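What the second arm is for

8 July, a note from the lab by Rizal Ngau

3 min read
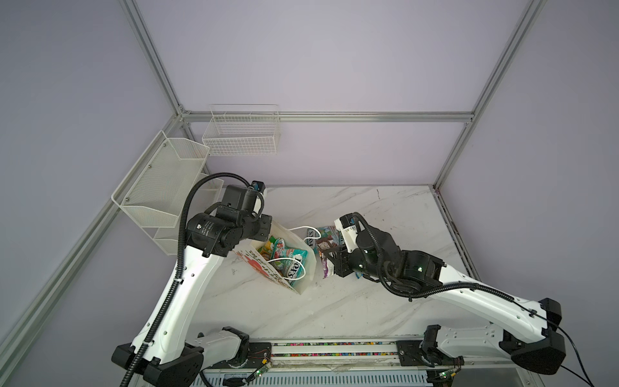

For most of this spring I believed that our policy was bad at grasping. The numbers said so, and I repeated it in two meetings. Now I think I was wrong, and I want to write down why while I still remember the steps.

Our task is packing and unpacking snacks with a paper bag. We have 1,714 demonstrations, recorded by six operators. In training we treated both arms the same: one network, one loss, every joint with equal weight. But the arms do not have the same work. One holds the bag by its upper edge and stays nearly still for a long time. The other goes to the snack packages and does all the interesting movement.

When Hwa-young Seo plotted the error for each arm separately, the holding arm looked excellent. Of course it did — if you predict "do not move", you are right almost always. The problem is in the short moments when the bag is pulled and the holding arm should follow a little. Our network had learned to ignore these moments. The bag then tilted, the package was no longer where the other arm expected it, and we wrote "grasp failure" in the log.

The change was small. We gave more weight to the time steps where the holding arm moves at all, and we let each arm see the recent gripper commands of the other. Finlay Skinner wanted to make two separate networks. We tried it, and it was worse, I suppose because the arms lost touch with each other completely.

With the new weights, many of the so-called grasp failures went away, although we did not touch the grasping part. Thin bags are still difficult. The paper folds under the fingers and the policy does not notice.

I have asked Waltraud Voß to go again through the old failure logs and mark which arm made the first mistake. It is slow work, and two of the six operators used their own words for everything, so she will need some patience with us. The training code is in the Olstead folder, with the old weights beside it.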